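Science for Kids > Machines > Robot hands

How does a robot pick up a flower?
By Loubna Helmy
December 19, 2022

Pick up a pencil. Now pick up a grape. You probably squeezed the pencil harder than the grape, and you didn't have to think about it. Your skin told your brain how hard to push.

A robot has to be given that skill. The part of a robot that grabs things is called a gripper, and there are many kinds. Some have stiff fingers that open and close like tongs. Some have soft rubber fingers that bend around an object. Others use suction, like a vacuum cleaner hose stuck to your palm.

At a workshop called Visside, Mahmoud Ragab and his team compare grippers to find out which ones are good at which jobs. In November they tested two, named Kamel and Viston. Kamel has stiff fingers. Viston has soft ones. Each gripper got 90 tries at moving plant stems and flowers in and out of a basket.

Plants are a hard test. A stem is thin and slippery, and it can snap. A flower is light and squashes easily, and no two have quite the same shape. 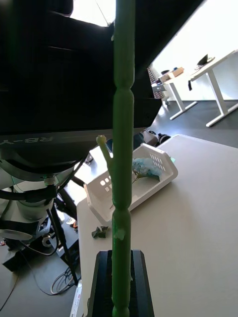 The robot's view: a green stem up close, with a black gripper finger behind it and a light blue flower in the basket.

The team puts a small camera near the gripper, at the robot's wrist. It moves when the arm moves, so it gets a close look at whatever the fingers are reaching for. There is a problem, though. Anything very near the camera can hide the things behind it. Try holding your thumb in front of one eye and you will see what we mean.

To help with this, a second camera can be placed farther away, looking at the whole table. A computer program called the controller uses both pictures to decide where the arm should go - and when the fingers should close.

So which gripper won? Kamel was better with stems, because its stiff fingers could hold something thin without letting it slide. Viston was better with flowers and bent up to 40 petals fewer in a day of testing. The team still uses both, and changes the gripper to suit the job.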